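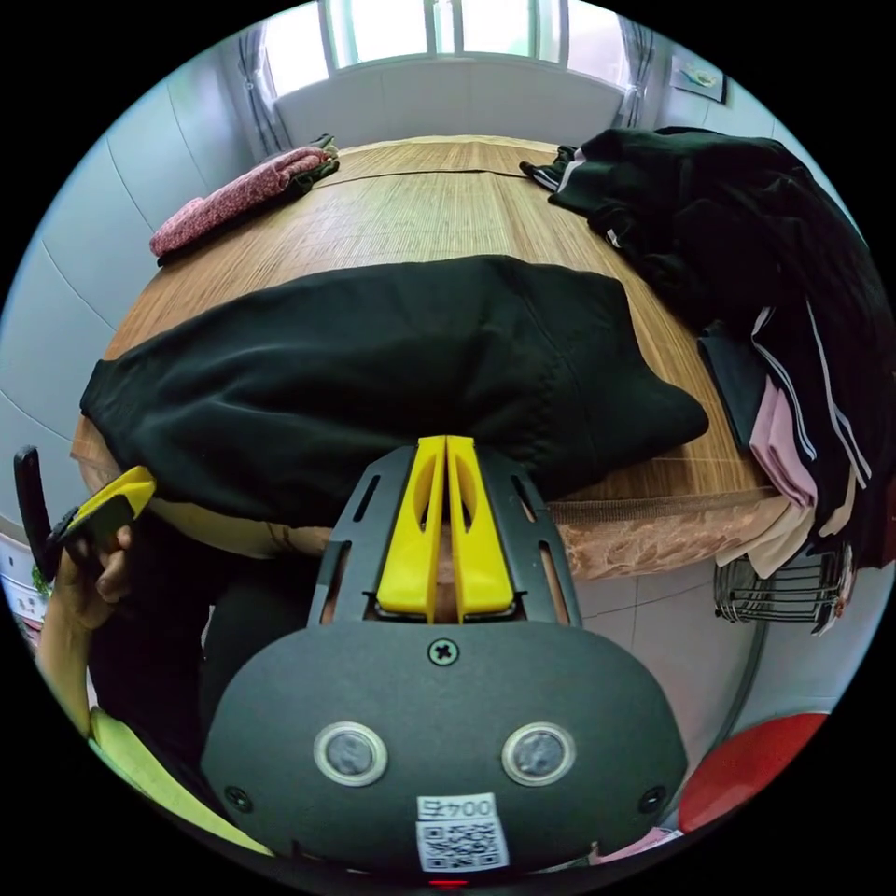

Stop Folding on the Bed. Or Don't. But Pick One.

19 October 2026

Quick one this week, I have a load going and it beeps at me.

I want to argue for the table. I've been a bed folder my whole adult life and I was wrong, or half wrong, and I'd like to get it down before I change my mind again.

Everybody folds on the bed. It's big, it's right there, the closet is three steps away. You dump the basket out and start. And then you're bent over at the hips for an hour, the mattress gives every time you press a crease, and whatever you finished first slides into whatever you just threw down. By the end the neat pile and the messy pile are the same pile. Then it's bedtime and the whole lot goes on a chair. We all know the chair.

A table fixes most of that. Hard surface, right height, edges you can line a hem up against. Sleeves go where you put them. A sweatshirt folded on a table stays folded, I don't know why this took me so long to work out. And you can't sleep on a table, so the job gets finished. People want to eat.

The catch is size. Ours fills up fast - a few knits on one side, jackets on the other, and there's maybe a placemat's worth of room left in the middle to work in. Things hang over. A jacket with any kind of slippery lining will go off the edge the second you look away. I've picked the same one up off the floor more times then I want to admit.

So fine, a point for the bed. Long things. Pants, long skirts, anything you need to lay out flat from end to end before you can do something sensible with it. I'll give it that much and no more.

Something I didn't expect: what's on top of the surface matters as much as the surface. A woven bamboo mat beats a quilt by a mile. It's smooth, so cloth glides, but there's a bit of tooth to it so a stack doesn't wander off. A fleece blanket is the worst, everything drags and comes up fuzzy. If you have to use the bed, at least put a mat on it. They roll up. Goes behind the door.
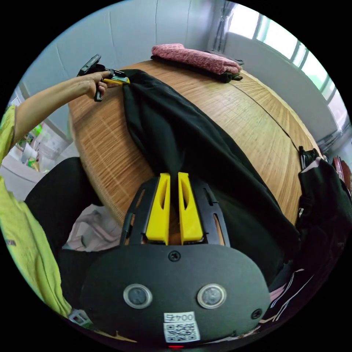 Do I have to lay black pants out full length before folding them?
For dress pants, go full length, seams matched, then fold up from the hem; for sweats or leggings it's wasted effort and you can just halve them in your hands.

And since I'm on black clothes. Do them last. Or first, but all together, in daylight. Black on black on black in the evening under one bulb, I can't tell a cardigan from a pair of tights. I've folded a shirt inside out and put it away that way and worn it that way to work in Wallin, all day.

There's also the gadget people. I bought a Plasis folding board in April, the hinged kind, flap flap flap and out comes a square. It works. On T-shirts. Give it a hoodie and it just sort of closes on it like a bad sandwich. The Jasora one my sister-in-law has is the same idea in a nicer color. Neither one knows what to do with a coat. Mine lives under the couch now.

I did go through the closet, by the way, the whole house, every closet, before writing this. 1,168 items including socks. 200 of them black. 106 I couldn't remember anybody wearing. That last number is the real problem and no surface is going to solve it. You can't fold your way out of having too much. I took four bags to the drop-off in Maltlow and the laundry still takes as long as it did, so go figure.

A few readers wrote after the last one to say just hang everything. With what space? Hanging is for people with long closets and short winters. Knits grow on a hanger, you get those shoulder points, and then you're folding anyway with a damaged sweater.

What I do at the moment: table for anything thick or with sleeves, bed for anything long, crumpled stuff gets shaken out before it touches either. Shake it hard. Half of what looks like it needs an iron only needs a good snap at the window.
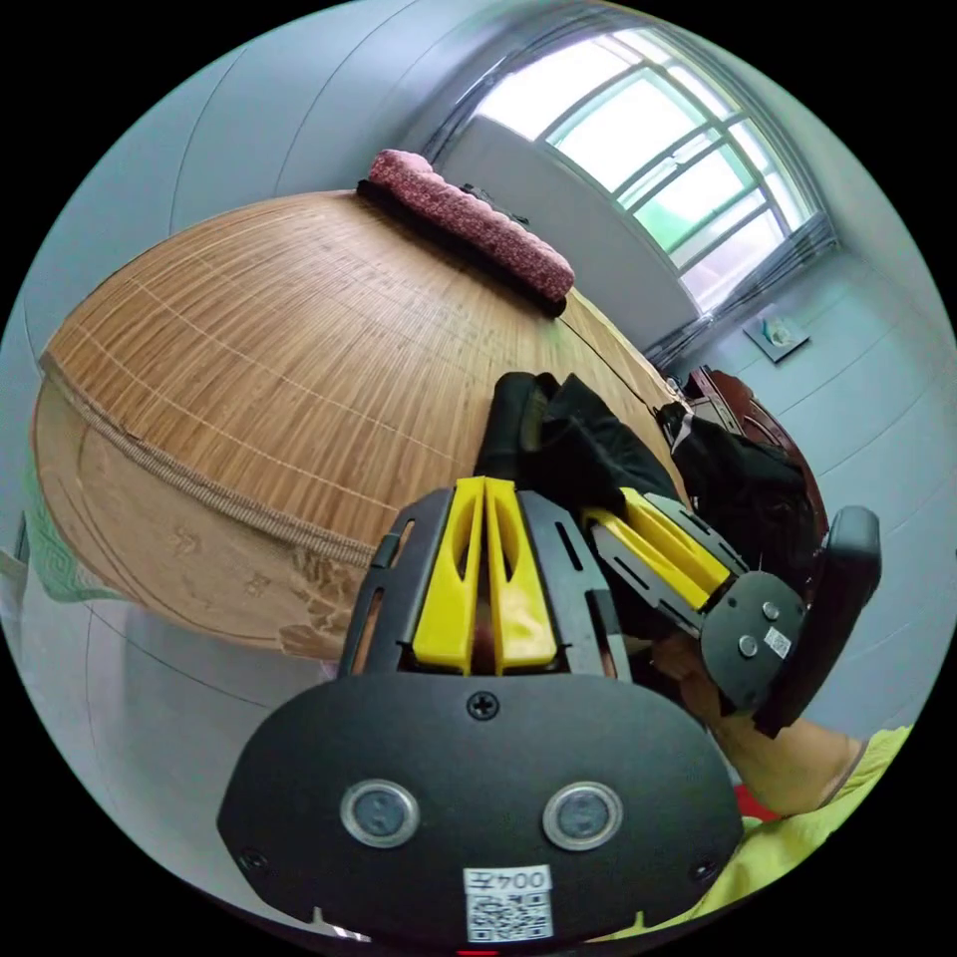
The bed end of the operation, one black piece still in a bunch.

Will I keep it up? Ask me when it's cold and everything weighs twice as much. The kids' stuff I don't fold at all any more, it goes in the drawer in a wad and comes out in a wad and they look fine. My own mother would have a fit. She ironed dish towels.

Washer's done, going. Comments are open, be nice about the socks.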